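Mokthorpe Appliance Handling Study
Pre-session safety checklist, hand-held gripper collection
Checked by: Sotiris Deligiannis
Session block: October, morning

1. Walkways and floor
Result: pass with comment
Comment: Keep the route between the washing machine and the work tables open. Loose card is to be taken to the recycling point before the operator puts on the grippers.

2. Marker mounting
Result: pass
Comment: Markers must be flat, clean and firmly fixed. The Trillesano method takes gripper position from the markers alone, and a marker that shifts during a run makes the whole run unusable. Of 681 runs in the first block, 8 were withdrawn for this fault.
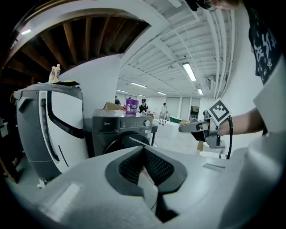

3. Items on top of machines
Result: action required
Comment: Bottles and cups are to be removed from any machine used in a task. Open boxes may stay only where the task sheet lists them.

4. Cables
Result: pass with comment
Comment: Each gripper cable should hang in a short loop with enough slack for a full reach. Operators are asked to stretch both arms forward once before recording and to report any pull.

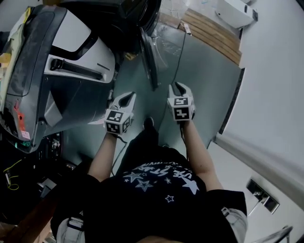
Item 4: operator with both grippers extended, a cable at each gripper.

5. Straps and clothing
Result: pass
Comment: Buckles closed, sleeves clear of the triggers.

6. Operator rest
Result: pass
Comment: Up to 6 runs may be recorded before a break. The Kouris comparison found that grip timing became less even in longer sets, and the limit has been kept for the present block.

7. Stored boards and sheeting
Result: action required
Comment: Slats to be stacked flat. Plastic sheeting to be folded and stored away from the operator's feet.

Items 3 and 7 to be rechecked before work moves to Cerwood. Signed copy to be kept with the run log.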